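Search this site
Enter keywords Search

We use cookies to improve your visit. Accept Manage preferences

Wijesinghe Centre — Frequently Asked Questions: Perforated Panels and Shared Storage

Who may use the perforated panels?
The panels are available to all registered members of the Wijesinghe Centre. Members who joined after December should first complete the short induction held in the Kadia Room.

How do I reserve a section?
Reservations are made at the front desk. Each member may hold one section for a period of eight weeks, after which it must be cleared or renewed in person. The renewal form is number 257.

May I drill additional holes or enlarge existing ones?
No. The holes are set out in staggered rows, and hooks should be placed to suit that arrangement. Where a panel has a plain band without holes, it must be left as it is. Adhesive hooks are not permitted on any part of the surface.

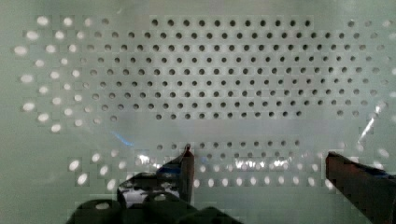 Members requiring a fixing that the standard hooks do not provide should speak to the stores office before purchasing their own. Unsuitable hooks will be removed and kept at the desk for 80 days.

How should the panels be cleaned?
Please use a soft cloth and warm water with a little washing-up liquid. Scouring pads scratch the finish. Dust may be cleared from the holes with the small brushes kept in the Grukbridge cupboard — please return them after use.

What happens if a panel is damaged?
Damage should be reported on the day it is noticed. Members are not charged for ordinary wear.

Whom should I contact with other questions?
Enquiries should be addressed to Piyumi Debnath, Facilities Office, Navurov Building.

Page last reviewed: August 18, 2019

Filed under: Members' Information, Storage, Using the Building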